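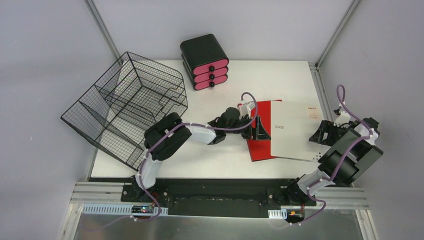
Jae-hoon Ra asked me how the bubbles get into ginger beer if there's no bubble machine at the farm. I love this question! I asked the very same thing when I was little, and my grandfather told me they were fish burps, so I'm going to try to do a better job than he did.

First, ginger beer is a soda. It's sweet and spicy and it tickles your nose. At Grorkska Farm, where I work, we make one called Corelik, and it starts with ginger root, sugar, lemon juice and water. Stir all that together and you get a nice drink, but it's flat. No fizz at all.

So we add yeast. Yeast is alive! Each one is a single tiny cell, so small that you need a microscope to see it, and it's a kind of fungus (a cousin of mushrooms, if you can believe it). Yeast loves sugar. It eats the sugar and gives off a gas called carbon dioxide, the same gas you breathe out.

Now, if you left the top off, the gas would just float away into the kitchen. But we put the cap on tight. The gas has nowhere to go, so it gets squeezed into the liquid and hides there, and the bottle gets harder and harder as the days go by. Then you open it and PSSSSHT! The gas rushes back out, and there are your bubbles.

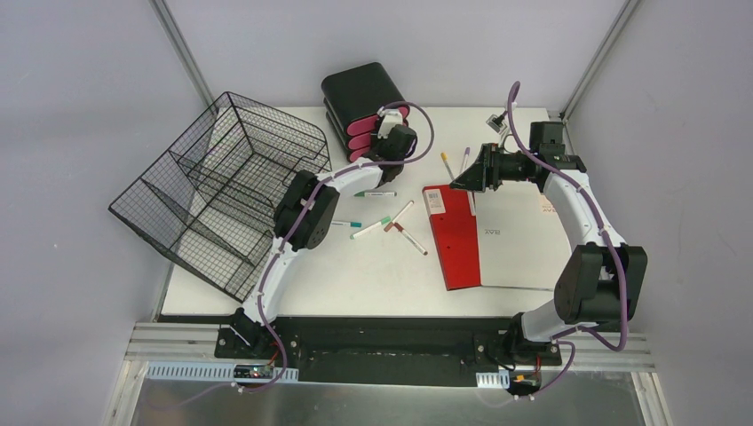

*The left arm stretches toward the back of the table.*

Yeast is a bit like me, it's slow when it's cold. We keep our bottles at 83 degrees while the fizz is building, and after 2 days I give them a squeeze. (We test with a plastic bottle, which you can squeeze. Glass just sits there and tells you nothing.) When it feels hard, everything goes into the fridge. The yeast gets sleepy and stops making so much gas.

What if you forget the fridge? Well. Last July Zakhar Hladun left eight bottles in the shed we call Jirach, and one of them popped its cap and painted the ceiling. We had 2111 bottles ready that month and that's the one everybody talks about. So if you want to make ginger beer at home, do it with a grown-up, because too much gas can break a bottle. The yeast makes a tiny bit of alcohol too, so that's another thing for your grown-up to know about before anybody has a glass.

Want to watch yeast work without making a drink? Put a spoonful of baking yeast and a spoonful of sugar in a small bottle of warm water, and stretch a balloon over the top. Leave it for an hour and go play. Then come back and look at your balloon!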